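Feb 25, 2025
By Lena Laskowska
Print this page | E-mail this article

Drainage, discussed

The Dresik open day begins in a car park, where you are given a sticker and told to follow the green line. The green line goes round the back of the building, past the bins, and ends at a door marked Wegener Hall, which is where the firm keeps the things it would like you to buy.

Dresik makes kitchen storage. It has done so since the days when kitchen storage was a jar, and it takes the subject more seriously than I have ever taken anything. Henryk Szczepańska met us inside and spoke for a good quarter of an hour on the drip tray. I had not known there were schools of thought. There is the school that wants the tray fixed, and the school that wants it to lift out, and I gathered they do not sit together at lunch.

The moulding shop came first. It was loud and warm and smelt faintly of new shower curtain. The line turns out up to 2450 pieces a shift, and we were each allowed to hold one that had gone wrong. Mine looked fine to me. Dorota Stępień, who inspects them, gave it a glance of real sorrow and put it back in the reject crate.

After that we were let loose on the tables. These were laid with black cloth, as if for a conjuror, with one product to each and a few utensils to give you the idea. I stayed longest at the Vadach, a three-part caddy in grey plastic, partly because I am in the market for one and partly because it was furthest from the moulding shop.
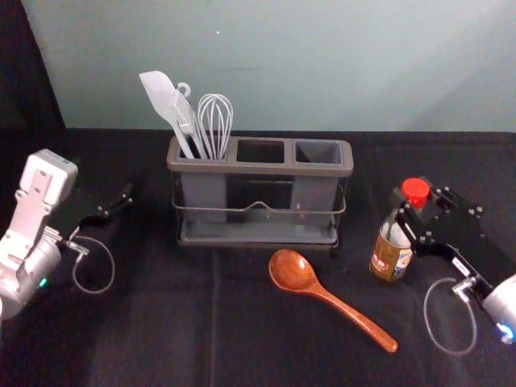 The Vadach caddy on its tray, two compartments still going spare.

I liked it more than I meant to. The bins are deep and square, so a whisk stands up properly and doesn't loll about over the toaster. The thin wire frame makes it look less like office equipment. My own arrangement at home is a chipped jug holding 70 objects, of which I use the same wooden spoon and resent the rest, and I could see that three compartments might force me to make some decisions. Whether you want a kitchen item to do that is a matter of temperament.

I asked Sigrun Engström from the sales side how people divide theirs up. She said the company had a recommended order and that her own family ignored it. The leaflet confirms the recommended order, with arrows.

Lunch was soup, served with ladles from the rival Prisent range, a fact pointed out rather loudly by Hyun-seo Song, who had come on the same coach as me and had been waiting all morning for something like it. Henryk said they were old stock from the canteen. The soup was leek and very good.

The shop by the exit takes cards. There is another open day in November, and the walk from the station is longer than the map suggests - wear proper shoes, and don't follow the yellow line, which goes to accounts.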